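Keep Your Gift Bags in a Pile and Stop Feeling Bad

My aunt irons wrapping paper. I grew up thinking this was what grown-ups did, and for years I felt guilty every birthday when I tore into something pretty and shoved the leftovers wherever they'd fit.

I'm over it now. Saving stuff is great! Saving it neatly is a hobby, and you're allowed to have a different one. My friend Signe gave up a whole closet shelf to folded bags sorted by size (she even has a section for ribbon), and she still runs out to buy a new one the night before a party.
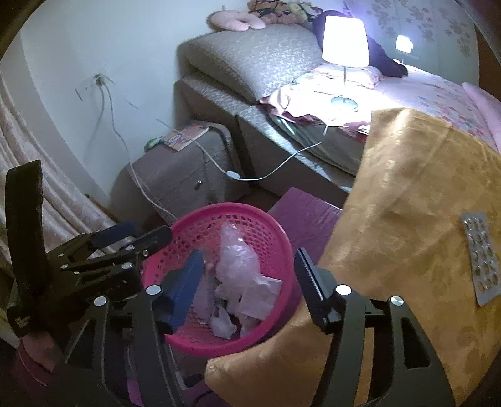
Meanwhile I haven't paid for a gift bag since February, and the last one I looked at in the store was so flimsy I laughed out loud. A wrinkled bag holds a candle just as well as a smooth one. Kids don't check for creases, and my mother-in-law only checks for the receipt.

So reuse the crumpled stuff. Fluff it up, stick it on top, write the card. If somebody at the party minds the wrinkles, I'll give them my aunt's number.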